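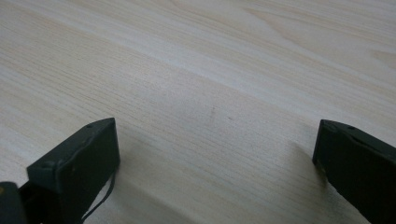 Lubis replied 47 minutes after this went up: do the water drop test before you buy anything. Put a few drops on the top, wait 10 minutes. If they sit there in beads it's sealed or it's laminate and oil will just smear around. If the spot goes dark it's bare wood or an old oil finish and you can oil it.

ORIGINAL QUESTION
Pale table top, matte, looks washed out. Oil or leave it??

Got this table secondhand, no label on it anywhere, seller had no idea. Light top, kind of cream and beige with a bit of pink in it. Wavy grain in one part and finer lines in the rest. It looks sort of chalky to me. I want it a little warmer and less flat. Can I just rub oil in? Also cant tell if its real wood or a printed top, is there a way to know without sanding. Top is 36 inches wide if that matters. Need it usable by Tuesday, people coming for dinner.

posted by Groltness

ANSWER 1 (marked helpful, 5 votes)

Agree with the drop test above. Couple more things.

Look at the edge. On solid wood the grain lines run off the top and carry on over the side, and you get end grain on the short ends. On laminate the pattern just stops and theres a thin seam or a strip glued on. Veneer is trickier, real wood on top but paper thin, so don't go at it with a power sander.

Check underneath too. Bottom a totally different material = probably not solid.

If it is bare wood: wash with a barely damp cloth and a drop of dish soap, let it dry overnight. Thin coat of clear oil, with the grain, wipe off everything that hasn't soaked in after 15 min or so. Try it on the underside first, pinkish woods can go a lot more orange than you expect. Lay the rags out flat outside to dry, don't ball them up, they can catch fire by themselves. Seriously.

Tuesday is tight. Some oils need days before you can put plates on. Read the can.

ANSWER 2

if laminate nothing soaks in so dont bother. Clean it good, old polish buildup makes them look cloudy. Mine came up way better after just vinegar and water, wiped dry after. not on real wood tho

ANSWER 3 (0 votes)

just get a tablecloth

Groltness commented: did the drops, they beaded up. Going to look at the edges tonight when I get home. Might be the tablecloth lol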